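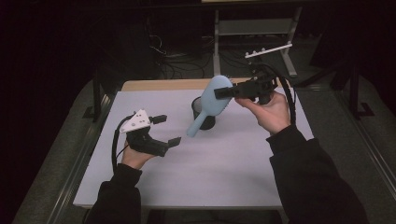
Selon Volkan Polat, qui l'a redit en réunion de mi-parcours, une deuxième paire de pinces doublerait notre production de démonstrations. Je n'y crois pas, et ce chapitre du rapport explique pourquoi je n'ai pas signé la demande telle quelle.

3.2 Équipement demandé

Le devis Himbridge porte sur 8 lignes, dont 3 pour les seules pinces tenues à la main. Le reste : câbles, supports, doigts de rechange, licence Tatumix. Délai annoncé, 26 jours, sans pénalité de retard. Nous rangeons des objets de bureau et de toilette, un gobelet à crayons, une brosse, sur un plateau blanc. Faut-il vraiment le modèle supérieur pour cela ?

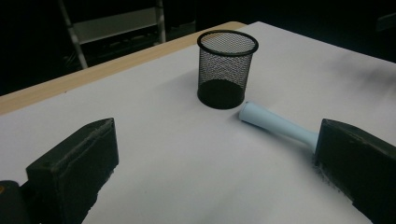
Gertraud Ammann objecte que les doigts s'usent et qu'un seul jeu immobilisé bloque tout le groupe. Soit, mais cela justifie des pièces de rechange, pas un poste complet. Le devis Figueiredo, moins détaillé, les propose à l'unité.

3.3 Ce que je retiens

Commander les doigts en octobre, reporter le second poste, mesurer d'abord le temps perdu entre deux prises. Nous n'avons aucun relevé sérieux là-dessus, et le chiffre de « presque 3 heures » par séance repris dans la demande n'a pas de source. Younes Belkadi tiendra le tableau de suivi à partir de la prochaine séance.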